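Filling the candy bags, and a few thoughts on wallpaper

I have been meaning to write about the goody bags for a couple of weeks now, and then the garden got away from me and I had the chest freezer to defrost, so you are getting it today, Tuesday, May 26, 2020, with my apologies to everyone who wrote in asking.

It started with my neighbor Maribeth Espiritu, who left a note in my mailbox wanting to know how I do the little paper bags of sweets I send out to the family. She remembered the ones from December and wanted to make some for her nieces. I started answering her on the back of the same note, ran out of room, and decided it belonged on the blog instead. So hello, Maribeth, and I owe you a note card.

The first thing I would say is to pick your bag before you pick your candy. I did it the other way for years. I would come home from Fedoruk with whatever looked cheerful on the shelf and then stand in the pantry trying to match it to a bag, and there was always one packet left over that went nowhere (well, it went to me). A small white paper bag with a bit of pattern on it is what I like best these days. The ones with rows of tiny flowers in all different colors go with everything, so you never have to fuss about whether the orange wrapper is fighting with the purple one. 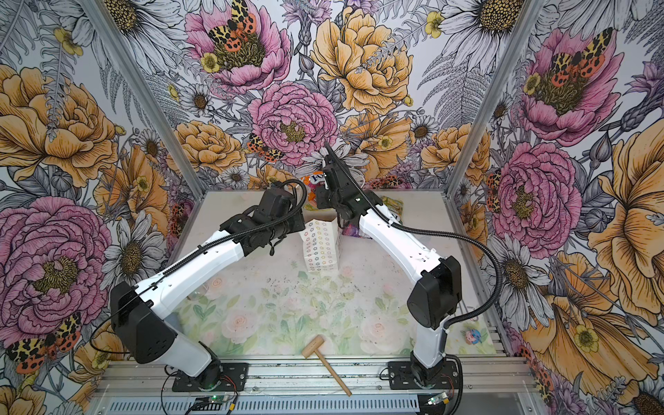
My mother used to line her bags with tissue, and I did too for a long time out of loyalty. I have stopped. Candy packets are puffy things and they fill a bag very nicely by themselves, and the tissue only gets torn when a child goes in up to the elbow. If you are giving something small and heavy, a jar of jam for instance, then by all means use tissue, and plenty of it.

About where to work. I am a great believer in a table with a pretty surface, even if it's only printed with faded roses and could stand a good wipe. I once papered the whole wall behind my sewing corner in a big flowery drawing of a pattern, much too busy according to my sister, and I have never regretted it for one minute. The paper came from Flarnberg and it took me 2 weekends to hang, mostly because the leaves would not line up at the corner and I kept peeling it back. If you are going to spend an evening folding and filling, you want something nice to look at.

Put all the candy in one bin first. I can't tell you how much easier this makes things. When the packets are spread out over the table they slide off each other, and you end up reaching across yourself. With a bin you can look in and see at once what colors you have, and take out the next one by its top seam.
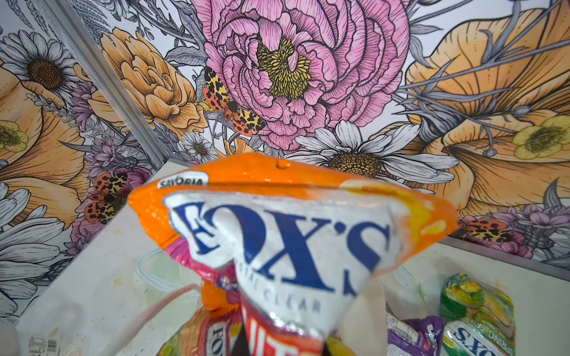 I like a fruity mix for this kind of bag, because chocolate in a warm mail truck is a heartbreak. My Aunt in Brotau once sent me a box of truffles in July and I ate them with a spoon. Hard candies travel well and they keep, and the wrappers come in such lively colors that they do half your decorating for you. Orange, green, purple, a bit of pink — I try to get one of each into every bag so that cousins can't compare and find themselves wanting.

Then comes the filling, and there is a small knack to it. Open the bag all the way and get the bottom flat so it stands up without help. Lay the packets next to it and have a look at them before anything goes in. I put the widest one at the back, standing up, and then the next in front of it, and I keep my favorite wrapper for last so it shows over the rim. If a bag leans, take everything out and start over. It's quicker than poking at it, and kinder to the paper.
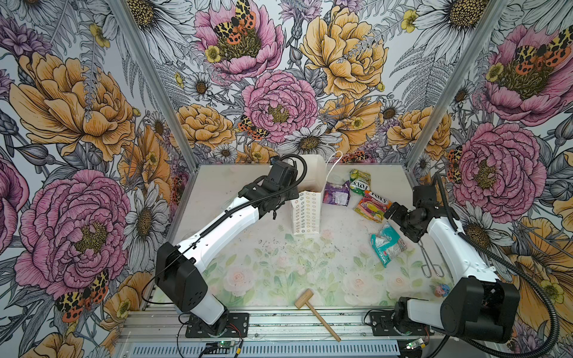
The little flowered bag, with the candy lined up beside it.

Handles are worth a word. The thin white ones look delicate but I have found them perfectly good for candy. Stand them up before you begin and they stay out of your way. I have tried tying the two handles together with ribbon and it does look sweet, though it squashes whatever is poking out of the top, and to my mind the poking out is the nice part. A gift tag goes on one handle only. I cut mine from old greeting cards, and I have 56 of them in a Voltthorpe cookie tin at the moment, so if anybody local wants a few, please come and get them.

I also had a question in the comments that I promised I would answer properly. 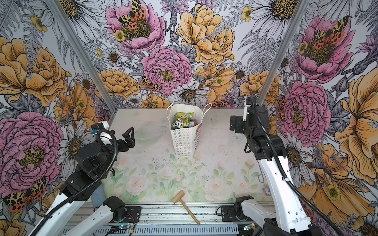
Can I fill the bags ahead of time, or does the candy need to go in on the day?

Fill them as far ahead as you like, so long as the candy is sealed in its own packets and the bags are kept somewhere dry and cool. I do mine the week before and stand them in a row in the hall closet with the door shut.

Loose candy is another matter. It picks up damp, and it will stick to the paper and leave a mark, so I would do that the same morning. Fudge I would put in a tin and leave the bag out of it altogether.

Next time I'll get to the rhubarb, which has come up like a jungle, and I still need to find the recipe for the crumble with oats. It is in one of the blue folders.

Contact me | Copyright, all rights reserved | Back to top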